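**Packing a kitchen shelf: filters, kettle, glass bowl – one carton or two?**

**jindach_flat** wrote:

I am moving at the end of the month and have reached the coffee and tea things. The items are a kettle, the AeroPress with its paper filters, a red glass bowl on a foot, a few small cartons, an olive-green Tesco packet and a part-used bottle. Available cartons are the ordinary brown sort with handle holes. Internal length is 355 mm. I have not measured the depth.

Proposed order is kettle at the bottom, small boxes round it, bowl on top in paper. Is there any objection to all of this going in one carton?

**Omeck** wrote:

Yes. Glass and a kettle should not share a carton unless there is a rigid divider. The kettle is the heaviest thing you have listed and it has a handle, so it will turn over as soon as the carton is tilted. Put the bowl in with tea towels.

The part-used bottle should not go in a carton with anything made of paper. Carry it upright or use it up.

**riihimaki2928** wrote:

Disagree on the first point. A kettle is mostly air. Fill it with the small soft things (tea bags, cloths), tape the lid down and it behaves like any other light object. I have moved four times this way with glass in the same carton and lost one saucer.

Agree about the bottle.

**Omeck** wrote:

One saucer is a failure.

Also, do not put tea bags in a kettle that has been used that week. There is always water left round the base.

**jindach_flat** wrote:

The kettle was last used this morning, so nothing goes inside it. State of the table as of 07/06/2012:
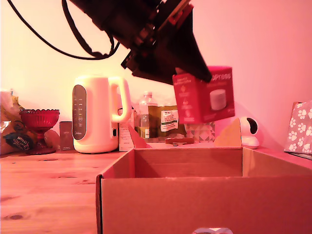
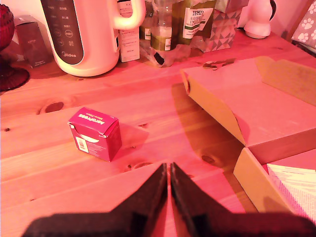 The cartons came from the stationer's and are single wall. The bottoms will be taped in an H pattern, with one strip along the seam and one across each end. I intend to put the filters in early because they are light and square and will fill a corner. If the consensus is that heavy goes first, I will put them back on the table.

Paper for wrapping is whatever printed sheets I have to hand. I have no bubble wrap.

**Rocío Ticona** wrote:

Printed paper is fine for the bowl if you put a plain layer next to the glass. Laser print doesn't shift much but newsprint does, and it gets into any ribbing and has to be brushed out.

For a bowl on a foot, the stem is the weak part. Wrap the stem separately until it is nearly as wide as the rim, then wrap the whole thing. Pack it upside down on its rim. People put it on its foot because that is how it stands in the cupboard, and then all the weight of the bowl goes through the stem at every bump.

**riihimaki2928** wrote:

On its rim if the rim is plain. A scalloped rim only touches at the high points. I would lay it on its side in that case.

**Rocío Ticona** wrote:

With enough crumpled paper under it, the rim doesn't touch anything hard, scalloped or otherwise. Two sheets balled loosely per layer, two layers. On its side you have a round object that can roll against the stem padding. I would not do it.

**nekero** wrote:

Has anyone asked about the hand holes? They weaken a single-wall carton a good deal. Over 30 litres or so of kitchen things I would lift from underneath and ignore the holes. I tore one out on a staircase in May.

The filters do not matter. You could post them through a hedge.

**Omeck** wrote:

The filters matter slightly. If that box bursts they go everywhere and pick up dust. One turn of tape, or a rubber band so it can be opened at the other end.

To settle the order:

1. Layer of crumpled paper, 3 cm once compressed by hand.
2. Kettle off its base, spout towards a corner, base unit beside it with the flex coiled and tied.
3. Small boxes on edge against the walls, filters included.
4. Fill until nothing moves when the carton is rocked.
5. Bowl in a different carton.

**jindach_flat** wrote:

Points 1 to 4 accepted. On point 5 I will use a second, smaller carton inside the first if it fits, otherwise a separate one. The kettle now weighs against me: the base unit is 628 g on the kitchen scales, more than I had guessed.

**riihimaki2928** wrote:

Box in box is a fair compromise. Leave two fingers of padding on all sides of the inner one. I still say the kettle is harmless.

**nekero** wrote:

Write KITCHEN on two sides, not the lid. Lids get stacked on.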